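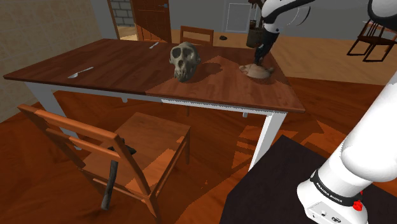

Shadows, plates and a very confused gripper

November 20, 2020

Okay, so I promised a post about the grasping work back in May and then went completely quiet, sorry! The short version is that I've spent most of the time since then arguing with light. The longer version has a number in it that I'm pretty pleased with, plus a bug that cost me two weekends, so get yourself a coffee.

For anyone who's new: I train a policy that picks up household junk off a table in simulation. The arm is a Panda, the gripper has two fingers, and the policy gets a camera view from out in the room, a second one from up near the fingers, and the joint positions. It puts out small motions of the hand plus open or close. There's no object model and no list of what's on the table. The scene generator, which we call Trasine, makes a room, throws in some furniture and drops objects wherever it likes, and it has no taste whatsoever. You'll get a skull as a centrepiece with cutlery beside it, and a hammer hanging off a chair. I've grown very fond of it.

Why shadows

The first version of the policy looked great. Flat lighting, everything evenly grey and soft, and it would toddle over to an object and close on it like it had been doing it for years. Then Panagiotis Đorđević, who shares my desk cluster and can't leave a settings file alone, switched on a proper sun for his own navigation project and forgot to tell me. My overnight run came back awful. I assumed I'd broken the action scaling (I had once before, so it was a fair guess) and went digging in entirely the wrong folder for most of a morning.

When I finally watched the rollouts, the pattern was so obvious I felt silly. The hand would start toward the object, get near a hard shadow edge, and drift off to grab at the edge. It liked the long dark ones best, especially a cast shadow that was about as wide as the object casting it. From the policy's point of view I can sort of see it. In the flat scenes, the only strong boundary on a table top was the outline of something you could pick up. Of course it learned to love boundaries!

So that became the project. Can we get a policy that ignores shadow edges without handing it a depth camera? (I know, I know. Depth would help. The whole point of our setup is to see how far plain colour gets you, and also our depth renderer is a mess.)

What we did

The recipe is embarrassingly simple. We took 268 demonstrations, all made by a scripted planner that gets to cheat and read the true object poses. Then we replayed each one under different suns. Same room, same objects, same joint motion, only the light moves. Low sun, high sun, sun through a window with bars, no sun at all. Because the motion is identical, the right action at every step is identical too, and that gives you pairs of images that ought to produce the same answer.

You can use those pairs in two ways. The lazy way is to pour them all into the training set and hope. The slightly less lazy way is to add a penalty whenever the network's internal features differ between two lightings of the same moment. I named that second one Fletance, for reasons that made sense at one in the morning, and the name has stuck to the repo, so here we are.

A few practical bits, in case you're trying something similar:

Put the penalty on late features. I tried it early in the network first and it just washed out the texture, and then the policy couldn't find brown things on brown wood at all.

Ramp it up slowly. At full strength from the first step, the network finds the cheapest way to make all its features agree, and the cheapest way is to output mush.

Apply the same light to both cameras at a given moment. I had a seed mixed up for a while, so the room view was in afternoon and the close view was in some other afternoon. The policy learned to distrust one of them. That was the two-weekend bug, and I'd rather not discuss it further.

The plate problem

Plates are my nemesis. An object on bare wood has one busy outline and then grain, and the grain mostly behaves. An object sitting on a plate gives you the rim, whatever pattern the plate has, the shadow falling across it and the object itself, all stacked up in the same little patch of pixels. Trasine also adores old, cracked crockery, so there are fracture lines running about as well, and those look a lot like thin contact shadows when the picture is small.

We kept a handful of plate scenes aside to poke at by hand. My favourite has two lumpy potato-ish things and a big round plate, half of it under a shadow with a sawtooth edge. The edge comes down diagonally to nearly where the fingers are working, so if the policy has any leftover crush on shadow boundaries, it shows up in exactly the worst spot. Before the feature penalty, I'd see the fingers wander along the diagonal on scenes like that one. I've stared at this plate for so many hours that I could probably draw every crack in it from memory. 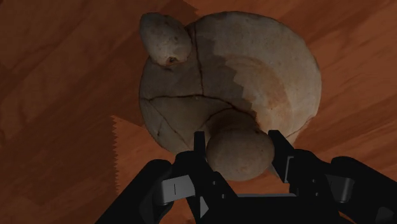 The number

We test on a fixed set of 100 layouts with hard sun, none of which share a room with the training data. A trial counts if the object is lifted clear of whatever it was on and stays in the hand while the arm holds still. Nudging it onto the floor doesn't count, much as the policy would like it to.

Fletance managed 79 out of 100. The lazy version, with the same replayed images and no penalty, was better than the original but clearly behind, and the gap was widest on the plates. I'm holding off on posting the full table until I've rerun everything with more seeds. I've been burned by a lucky seed before and I'm not keen to do it again in public.

Turning the sun off again didn't hurt it, which was my big worry. I half expected we'd be trading easy scenes for hard ones.

Where it still falls over

Thin things. Forks and spoons lying flat are a misery, and no amount of clever lighting fixes a fingertip that's coming down a bit too high. I think that's a control problem wearing a vision costume, but Panagiotis disagrees, and we've got a bet on it involving a box of Timbits.

Objects near the edge of the table are the other one. The scripted planner gets cautious there and takes a funny sideways approach, and the policy has copied the caution without copying the bit that works. I need to fix the demonstrations before I blame anything else.

There's also the question of whether any of it carries over to a real arm. Our lab's Panda lives in the Grisuvmont building across the parking lot, and I've booked it for a stretch after the holidays. The blinds in that room are terrible, so at least the test conditions are sorted! If you've run paired-lighting training on real hardware, please email me. I'd love to know how you lined up your pairs when you can't just rewind the sun.

Next post will be about the Vukčević renderer switch, if I ever get it to compile.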